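Ticket 979 - bag episodes rejected on upload
Opened 2024-02-24, Rindside queue

Hi again! So I'm collecting bag-handling examples for the Kimasent set, and 17 of my last 79 episodes bounced with "gripper state missing, left." The arms themselves move fine and I don't feel any lag on my end.

Tried so far: restarted the recorder, reseated the left gripper cable, went back to the older Grusine build. The restart got me 7 clean uploads in a row - then it started bouncing again. 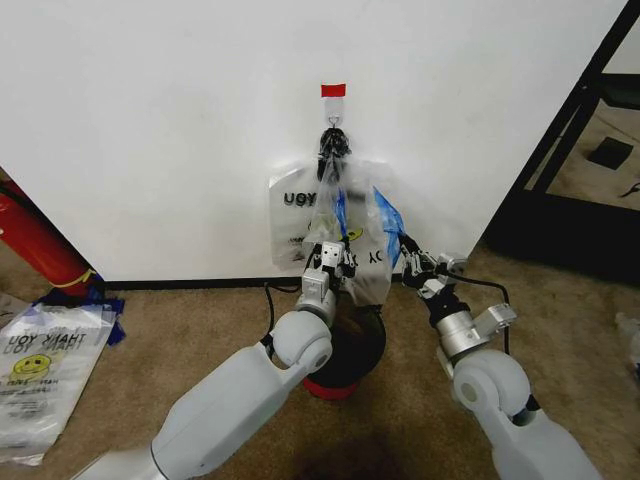
My hunch is that the left channel drops out whenever the fingers hold still for too long. With a bag knotted up on the hook like this one, I park the left gripper near the middle and do most of the work with the right one over on the edge, by the blue tape. My flat-on-the-carpet episodes keep both sides busy and not one of those got rejected.

Could someone check if there's an idle timeout on the left side? I'm holding off on more hook episodes until I hear back, and I've kept all the rejected files in case you want them.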